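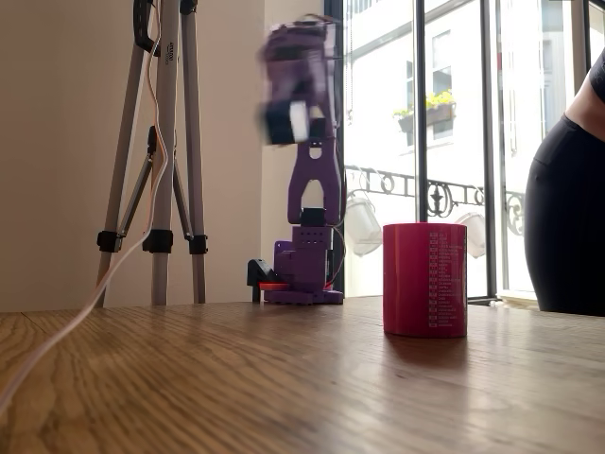 How to bring a small robot arm to a packing table, and how to talk about it with the people who pack

Last updated January 5, 2023

I work at Skikholm, a small company in Jena that fills and sends out containers with dry goods. On a busy day in August we pack up to 900 of them. Since last year a part of this work is done by a small table arm which we call Illeo, after the name of the control program we wrote for it. I was asked several times by other small workshops how to begin with such a thing, so I have put my notes in order. English is my third language and I ask for patience with it.

This page is for places where people work by hand at a table, and where the robot will be light and slow and will stand between them. If you have a big industrial arm, please follow the rules for big arms and not mine.

What you need before you begin

A firm table that does not move when a person leans on it. A clamp for the base. An arm with a gripper that can open wider than your container. A power supply with a switch which everyone can reach while sitting. One container of each kind that you plan to move. A notebook made of paper. And one person who packs every day and who agrees to spend two afternoons with you, paid as normal working time.

The last one is the most important for me. We began without it and lost a month.

Step 1. Watch the work first

Sit at the table and do the packing yourself for one full shift. I thought I knew our work well because I had written the work instruction. Then I sat down and saw that my colleagues turn each container a little before they put it in the box, so that the label looks up. This movement was not written anywhere. If I had programmed only what was in the instruction, the arm would have delivered every container with the label in a random direction and someone would have to turn it again.

Write down each movement of the hand, also the small ones. Mark those which the people do without looking. Mark separately those where they stop and look, for example at a dent or at a seal that does not sit well. The first group is a good place to begin for an arm. Leave the second group with people.

Step 2. Choose one movement only

Choose the movement which your colleagues would be glad to lose. Do not choose the one that looks best in a demonstration. I made this mistake. I wanted the arm to close the lids, because I found it interesting as a problem. When I finally asked, all wanted the same thing: to not reach to the far side of the table any more. Reaching hurts in the shoulder after some hours, closing a lid does not hurt at all.

So our arm takes a container from the far side and sets it down nearer. It is a boring job and it was the correct one.

Step 3. Fix the base

Clamp the base to the table and pull on it with your hand in all directions. If it moves even a little, clamp it again. A base that turned slightly will make all your taught positions wrong, and you will search for the error in the program for a long time. Make a thin pencil line on the table along the base. When somebody asks why the arm misses today, look at the pencil line first.

Lead the cables away from the side where the people sit. Leave enough loose cable for the arm to stretch out completely, then move it by hand through its whole path with the power off and watch that no cable gets caught at a joint.

Step 4. Think about light

If your arm uses a camera to find things, windows will give you trouble. Glossy containers make a bright stripe where the daylight meets them, and this stripe wanders through the day. Our Cuesta line has a smooth shiny wall, and in the morning the program believed that the edge of the stripe was the edge of the container. It closed the gripper beside it, in the air, quite politely.

What helped us:

Teach the positions at different hours, morning and late afternoon, and with the ceiling lamps on and off.

Put a matte sheet under the container if the table surface reflects.

Try every color that you sell. A dark one and a light one do not behave the same.

Do not close the blinds for the whole day. I did it for one week and the robot was happy. The people were not, and they were right. They have worked at this window for years and they like to see the street. If the program needs a dark room, then the program must be improved.

Step 5. Teach the path slowly

Set the speed to the lowest value. Guide the arm to four positions: waiting, above the container, at the container, above the drop place. Save each of them with a clear name. My first names were P1, P2, P3 and so on, and my colleagues could not help me because they did not know what was what. Now the positions have names in the words which we use at the table.

Let the arm go down to the container from straight above or straight from the side, never diagonally. A tall cylinder falls easily when one finger touches it first. Close the gripper in two stages, first until contact and then a little more. If your container has printed text on its wall, look at it after many repetitions. The fingers can scratch the print. We glued soft pads on ours.

Use an empty container at first, then one filled to its real weight. Ours hold 200 grams, and this made more difference than I expected. The arm hangs lower at full reach and the container touched the table too early.

Step 6. Mark the shared place

On the table there is a zone for the arm, a zone for people, and the drop place which both use. Mark the drop place with tape. The rule with us is simple: the arm leaves the drop place first, then the hand comes in. The program does not begin the next movement until the container has been taken away.

Please show the stop switch to each person and let each person press it while the arm is moving. It is not enough to explain it. Many people are shy to stop a machine, they are afraid to break it or to lose the work. After they have done it once or twice, they are not shy any more. Tell them also that stopping will never be held against them, and then keep this promise.

Long hair, loose sleeves and necklaces are the same topic as with every machine.

Step 7. Decide who gives the rhythm

I would like to spend more words on this step, as it is the one where a workplace really changes.

Before, each person at the table had their own rhythm. Some are fast in the morning, some are fast after lunch. When the arm came, it delivered one container after another with always the same pause between. Nothing in it was dangerous and nobody was hurt. But after some days the people were more tired than before, although they reached less. They told me that it felt like somebody was standing behind them.

We changed one thing. The arm now waits until the person takes the container, as I wrote above, and then it waits again until the person touches a small button. It is slower on paper. The tiredness went away.

So decide early: the person calls the arm, and the arm does not call the person. If your manager wants the opposite, ask the manager to sit there for one day.

Step 8. Speak about the jobs

Do it before the arm arrives and not after. People see a box being delivered, they read what is on it, and they make their own conclusions. With us it was said in the kitchen that half of the table would go. No such plan existed, but we had told nothing, and nothing is also a message.

I recommend to tell these points in one meeting, and to put them on paper:

Which movement the arm will do, and which it will not do.

If the number of hours for anyone will change. If you do not know, say that you do not know and when you will.

Who will look after the arm, and if this person gets time and money for it.

What is recorded. Our program keeps a log of each grip. We agreed that it stores no names and that it is not used to compare people.

On the third point we were late. One colleague from the packing table became the person everybody calls when Illeo stops. She learned it by herself and did it well, and for some months it was simply added to her other work. Now it stands in her contract. It should have been there from the beginning.

Step 9. Keep a notebook

Every time the arm fails, write one line: what it did, what container, what light, who was there to see it only if they want to be asked later. Our notebook showed that most failures came shortly after a new delivery, and the reason was that the rims from one supplier are slightly higher. No log file would have told me this. When we reached grip number 2433 without a repair, we changed the finger pads anyway and wrote it down.

Common problems

The arm misses always to the same side. Look at the base and the pencil line. Then teach the positions again.

The arm misses sometimes, to different sides. Look at the light, then at the cables.

The container slips down in the gripper. Clean the pads with a damp cloth. Do not make the grip stronger as the first measure.

The arm shakes at the end of a movement. Lower the speed for the last part. With small motors a little shaking remains – we wait a short moment before the gripper closes.

The motor at a joint becomes warm. Give it a pause, and check if the waiting position is one where the arm must hold its own weight. A folded position is better.

People switch it off and work by hand. Ask them why before you repair anything. With us, in one case the button was on the wrong side for a left-handed person. In another case they only wanted to talk, and the motors were too loud for it. We moved the button. For the talking, we have agreed that the arm has a break when the people want one.

If you use other containers than cylinders, steps 4 and 5 will need changes, and I cannot say much about them yet. We will try flat tins next, and I will add a part about it when it works.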